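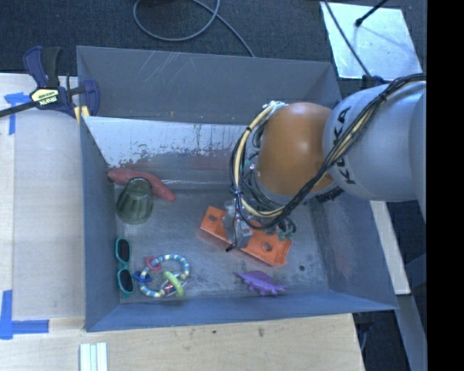
Wear is the gradual loss of material from a surface that is touched, rubbed or struck by something else. In this unit we treat it as a topic of its own, separate from corrosion and from sudden breakage, although in a real part all three can show up together. Most wear on storage and handling equipment is easy to find once you know where to look. On a metal bin like this one, the marks are spread unevenly: the floor is scuffed, one side wall has a rubbed band close to the floor, and the far wall shows thin diagonal scratches near its top edge. When you record wear, give the location first and the type second. A note that says "scratched" is of little use to the person who has to decide on a repair.

Types of wear

Abrasive wear. A hard edge or hard particle moves across a softer surface and cuts or plows it. The marks usually run in the direction of travel. Grit trapped between two surfaces does the same thing, but the marks tend to be shorter and point in several directions.

Adhesive wear. Two surfaces under load stick together at small high points, and the points tear when the surfaces move. It is common between similar metals with poor lubrication. In bad cases you will hear it called galling.

Impact wear. Repeated blows flatten, dent or crack the surface. A coating often fails before the metal under it, as the metal can bend a little and a brittle coating can't.

Fretting. Very small back-and-forth movements, often under a bolt head or in a clamped joint. On steel it leaves a fine reddish brown powder – don't write this down as ordinary rust without checking the joint.

Estimating wear

The simple model used in this course says that the volume of material lost grows with the load and with the sliding distance, and falls as the softer surface gets harder:

V = K × W × L / H

V is volume lost, W is load, L is sliding distance, H is hardness and K is a wear coefficient found by test. K has no units. Keep the units of the others consistent, or the answer will be off by a large factor. This is the most common error in the homework.

The model says nothing about coatings. For a painted part, work out the paint layer and the base metal as two separate steps, each with its own K and H.

Worked case: Ceren chute liner

The Ceren liner is a flat steel plate tested over 20 days. It made 2199 passes in that time, with the same load on every pass. Thickness was measured at 3 points before and after. The entry point lost the most and the exit point the least. Using the average of the three hides this, so report each point by itself.

Lab session

Meet in Room 103. Bring the Gisler tables, closed shoes and a ruled notebook. The Vokari gauge has to be zeroed before every set of readings – not once at the start of the session. Clean the sample with a dry cloth only.

Lab reports are marked on the readings and on how clearly the locations are described. Sketches may be in pencil.

Reading for next time: the Flernora handout on surface hardness, first half. The section on case hardening can wait until June.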